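Term project thread. Our robotics club at Torden is teaching an arm to clear and sort dishes. We call the project Virkia. Posting progress so next year's group has something to read.

We marked the table into cells with blue tape. The software doesn't use the tape. It's for us, so whoever resets the dishes can call out a cell and write it in the log.

Current dish set is bowls and mugs. Glass is the hard one for the depth sensor. Enamel is shiny but the arm copes with it in most light.

A run gets logged as pass, fail or bumped. Bumped means it got the dish but moved another one on the way. We added that in December after arguing over what counted as a pass.

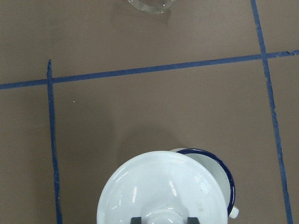
Do you need to know how to code to join?

Most of us didn't when we started. You can begin on resets and logging, and pick up Python from the older students as you go.

Numbers so far: 154 logged runs with the new gripper pads, 64 of them bumped. Too many. Most were mugs, with the handle catching on whatever was beside it.

Fix we're trying: the arm comes in higher and turns the wrist before it drops. It adds 14 seconds to a run. Fine for now, we aren't scored on speed until the finals.

The Lusstead meet wants over 1,000 logged runs before they'll look at an entry. We're well short, so we've put on an extra session after school each week.

Pads are 3D printed with a rubber strip glued on. The glue lets go if you rush it. Leave them overnight.

Files and the log template are in the club folder under Virkia, pads version 3. Don't use version 2, the screw holes are in the wrong spot.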